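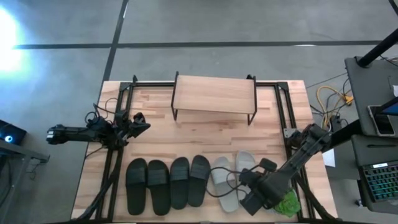 Home > Forums > Kitchen & Bath > Counters and Surfaces > Oil or hard finish on butcher block?
Print this thread | E-mail to a friend
Posted in February by gravyboat_kate

Okay, I need opinions before I lose my mind. We're redoing the kitchen in our little place in Proltdale and I've pretty much decided on butcher block for the long run by the sink. My husband wants it sealed with something hard and shiny so we never have to think about it again. I want oil, like my grandmother had. Hers looked beautiful for decades (she also had a bread knife that could take your arm off, but that's another story).

The run is 42 inches between the stove and the sink, so it's going to get splashed plenty. Budget is $500 for the top and whatever goes on it. Anybody have both and can compare?

Reply from tallpaul_66

Oil. Every time. I've got a Katene top and I use their plain mineral oil on it, and when it gets a stain I sand that one spot and rub more on. Takes me less time than cleaning the microwave. You can't spot fix a film finish without it looking like a bandage.

Reply from mudroom_queen

I'm going to disagree with Paul, sorry Paul! We had oil next to the sink at our old house and I hated it. Black marks around the faucet by the first winter. I was oiling that thing constantly and it still went fuzzy if somebody left a wet dishrag on it, and with 2 teenagers somebody always left a wet dishrag on it. In the new kitchen we used Rultier, the satin one, and I wipe it with a sponge and walk away.

Do you cut right on it? That's the big question for me. If you do, forget the hard finish, you'll slice right through it.

Reply from gravyboat_kate

No cutting on it, I'm a cutting board person. I do roll out pie dough though. Lots of pie dough.

And mudroom_queen, the black marks are exactly what my husband keeps bringing up. I'm not showing him this thread.

Reply from tallpaul_66

Black marks mean water sat there. Fix the drip at the faucet and you fix the marks. A hard finish just hides it until water gets in at a seam, and then the whole thing lifts and you're stripping it down to bare wood with a face mask on. Ask me how I know. I did it over a long weekend and was still finding dust in the cereal bowls a month later.

Reply from oldsaltbox

Did you let it cure the full time before you used it, Paul? Most of the peeling I've seen came from people putting the toaster back the next morning. Also, did you finish the underside? If you only coat the top, the bottom takes on damp at a different rate and the slab cups. Do all the sides and the cutout for the sink, twice on the end grain. This goes for oil too.

Reply from tallpaul_66

Fine, I did not do the underside. I still say oil.

Reply from nibblesworth

Middle ground: hardwax oil. I used Brurar on mine, 2 thin coats, buffed with an old T-shirt. Holds up to splashes way better than mineral oil and you can still patch a worn spot. It smells strong for a few days so open your windows. Mine's been next to the sink through three Thanksgivings and the only bad spot is where I set down a hot pan like a dummy.

One warning, try it on a scrap first. It turned my maple more yellow than I wanted.

Reply from mudroom_queen

Hadn't thought of that one. Is it okay for pie dough?

Reply from nibblesworth

Once it's cured, the can says yes. I roll biscuits on it and scrape it off with a bench scraper, no trouble so far.

Reply from gravyboat_kate

Ooh, I like this! I have an offcut coming with the slab so I'm going to do half of it in Brurar and half in plain oil, leave a wet dishrag on it overnight and see who wins. Underside too, oldsaltbox, I promise. Does anyone know if I should raise the grain with water before the first coat, or is that just for stain?

Reply from oldsaltbox

Yes, raise it. Damp rag, let it dry all the way, then a light sanding with fine paper and wipe off the dust.

Print this thread | E-mail to a friend
< Previous thread | Next thread > | Back to Counters and Surfaces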